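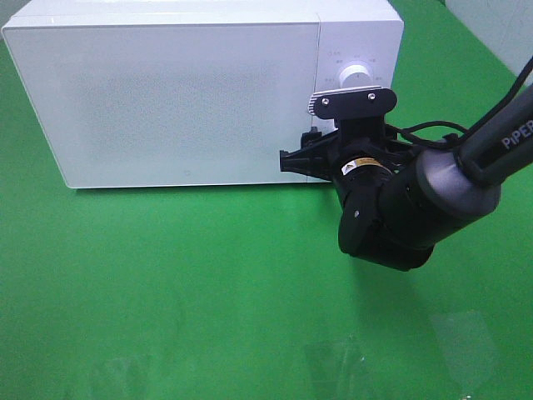

White countertop microwave oven, door and control knob.

Search products Enter keyword or item number Go

Cisternas Kitchenette Unit
Item 228, Hindine Workplace Furnishings

The Cisternas is a one-wall kitchenette for offices, clinics, schools, and residence halls. It is supplied as a single assembled base with a sink, a worktop, and storage below, and it may be ordered with or without the matching wall cabinets. The unit is intended for staff and resident use. It is not approved for commercial food preparation.

General description

The base is delivered fully assembled and is set in place on adjustable feet. A removable panel behind the sink cabinet gives access to the shutoff valves and drain connection without moving the unit. Doors are hinged on the left as standard; right-hand hinges must be requested on the order form and cannot be changed after production begins.

The sink may be positioned at either end. Where the unit will be installed against a side wall, Hindine recommends placing the sink at the open end so that the faucet can be serviced from the side.

Dimensions and capacity

Overall width, base unit: 228 cm
Overall width with end shelf: 255 cm
Shelf adjustment positions, each cabinet: 17
Drawers: 3
Worktop finish: light gray or oak pattern
Cabinet finish: white, light gray, or sand

Appliances

Appliances are not included in the base price. The worktop will accept most countertop microwave ovens, coffee makers, and electric kettles. Purchasers should consult the appliance maker's instructions for the clearance required at the rear, sides, and top before choosing a location. Microwave ovens may not be placed inside the closed cabinets.

A refrigerator opening can be provided in place of the center cabinet. This option removes all of the drawers, and the door finish cannot be matched to the refrigerator front.

Site preparation

The purchaser is responsible for water supply, drainage, and electrical outlets at the installation site. Outlets should be located above the worktop and should comply with local code. Floors must be finished before delivery. If the floor slopes beyond the range of the adjustable feet, the installer will stop work and a return visit will be charged.

Related products

The Stekero wall cabinet is sold separately and shares the Cisternas finishes. It must be fixed to solid backing. The Clivden end shelf is open on three sides and may be added to either end of the base at any time after installation.

Care

Clean all surfaces with a soft cloth and mild soap. Do not use scouring powder or bleach. Standing water should be wiped from the worktop seams promptly. Hinges may be adjusted with a standard screwdriver.

Ordering

Orders received by the end of July are produced in the fall schedule. Institutional purchasers may request drawings and finish samples before placing an order. Requests should be addressed to Oğuzhan Uysal, Contract Sales, and should state the item number, the hinge side, and the sink position.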